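Consejos de taller: presupuestar una pinza de dos dedos para el banco de trabajo

El precio del brazo es la parte fácil del presupuesto. Lo que descuadra las cuentas suele estar en el extremo: pinza, almohadillas, placa adaptadora, cableado y horas de ajuste. Estas notas sirven para un taller pequeño que quiere automatizar una sola tarea de carga o clasificación.

Antes de pedir oferta

Mida la pieza más ancha y la más estrecha que vaya a manipular. Anote también el peso y el acabado superficial. Con esos datos se elige la apertura; al revés se acaba pagando carrera que no se usa. Deje un margen de 20 mm sobre la pieza mayor si la posición de entrada no está fijada con topes.

Pida el precio desglosado. En la última oferta de Plistmont que revisamos, el conjunto salía por 3743 euros, con la placa adaptadora incluida y las almohadillas de repuesto aparte. Multau cotiza al contrario - almohadillas dentro, placa fuera - y las dos cifras finales no se pueden comparar sin rehacer la suma.

Almohadillas

Son consumible. Un juego cuesta 78 euros y conviene comprar dos con el primer pedido, para no pagar otro porte. La cara lisa va bien con piezas planas y pulidas; la escalonada retiene mejor los cantos y los perfiles irregulares, pero puede marcar la madera blanda y el aluminio sin anodizar. Pruebe con retales.

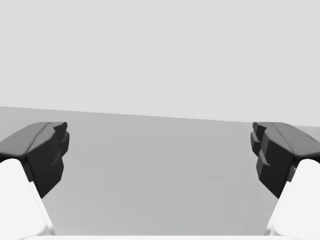 Pinza abierta en simulación: puntas oscuras con la cara interior escalonada, sobre un tablero gris claro.

Simular antes de comprar

Monte la tarea en el simulador con las medidas reales del banco. Compruebe tres cosas: que los dedos abiertos entran entre piezas contiguas, que el cuerpo de la pinza no toca el tablero en la toma más baja y que la muñeca admite algo de giro sin chocar. Si el proveedor no facilita el modelo 3D de la pinza, descuéntele puntos en la comparativa. Dehua Yan, que lleva las compras en Ridcombe, lo exige por escrito antes de firmar.

La simulación no resuelve el rozamiento. Para eso hace falta una prueba física con la pieza propia, y hay que presupuestarla: una jornada de técnico y el porte de la unidad de demostración.

Partidas que se olvidan

Latiguillos o cable de señal hasta el armario.
Tornillería de la brida (compruebe el patrón de taladros).
Parada de emergencia accesible desde ambos lados del banco.
Formación: 60 minutos por operario bastan para el cambio de almohadillas.
Tiempo de banco parado durante el montaje. Si puede, resérvelo un sábado.

Meifang Liao recomienda cerrar el pedido antes de septiembre, cuando Zeng actualiza tarifas. Guarde la oferta firmada y la referencia exacta de las almohadillas junto al manual.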